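Trarklow bag and cloth handling notes, README

Last edited 2019-01-07 by Orla Dunne. Please read before using the notes for anything, including the parts that make us look bad.

What is in here

A set of written notes on how soft white items get handled at a table while other people are standing about. Soft items means cloths, bags, wrapping and sheets of paper. There are 481 notes, in one text file, one note per line. A second file lists the sessions, 17 of them, with the name of the person who wrote each one up.

Svenja Hämmerli wanted the set called a benchmark. I don't think it is one. It is a pile of notes with a consistent layout, and I would ask anyone citing it to use the word "notes".

Fields

session: a number
item: cloth, bag, paper, wrapping, unsure
marking: plain, printed, striped, unsure
state: flat, folded, crumpled, unsure
people: none, some, unsure
remark: free text, often empty

About "unsure"

You will see it a lot. Leonie Egger and Parveen Cassim each labeled the item field without talking to each other, and they disagreed on 69 notes. The first version settled those by letting the more senior person win, which I objected to then and still do. All of them have been set back to "unsure". A crumpled bag and a crumpled cloth can look the same once they are bunched up, and I don't believe anyone who says they can always tell.

The same goes for "folded". Brevance, the earlier set we borrowed our field names from, treats one crease as a fold. We ask for two layers lying on each other – a crease alone counts as flat.

People in the background

The people field says only whether somebody was there. It does not say what they were doing, and it should not be used to guess whether they were helping, waiting or passing by. We had a request for an "attention" label. I turned it down.

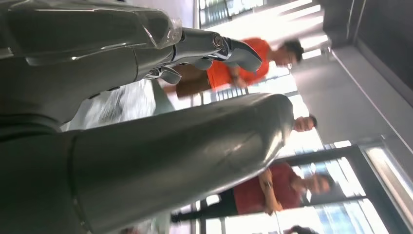
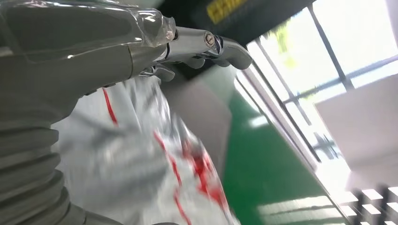 Known problems

Almost every remark in session 3 was typed up later from memory. Treat them as gossip.

The marking field mixes color and pattern. A thin stripe and a large blotch can both end up under "printed" depending on who was typing. Waltraud Fankhauser has offered to split it into two fields in May, and until then I would leave it out of any comparison.

No weights, no fabric types, no sizes. People keep asking whether cotton behaves differently from plastic in these notes. We didn't record it, so the notes can't say.

Use

Free to copy and change. Keep the "unsure" values in if you pass the file on. Corrections go to Orla, with the session number and the line.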